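Can a machine fold a tablecloth yet?

Hotley
Still no. Grippers handle boxes fine. Thin cloth with a fringe is another matter.
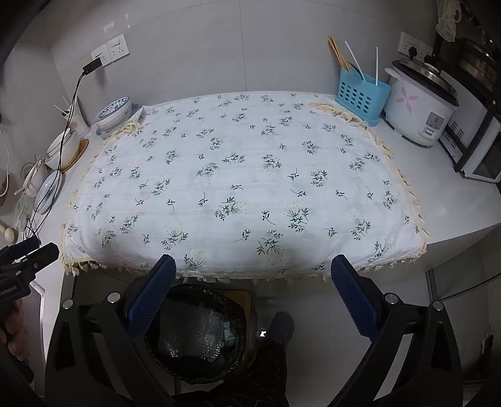 Floral cloth on the counter, front gripper open

Kemeys
Disagree. Flat cloth on a clear edge is the easy case. Shirts are hard.

Hotley
Easy once, maybe. Do it 200 times and count the bad folds.

Jonen
I'd take 6 bad ones in 200. My kids do worse.

Kemeys
Same. I'd pay $900 for that, no more.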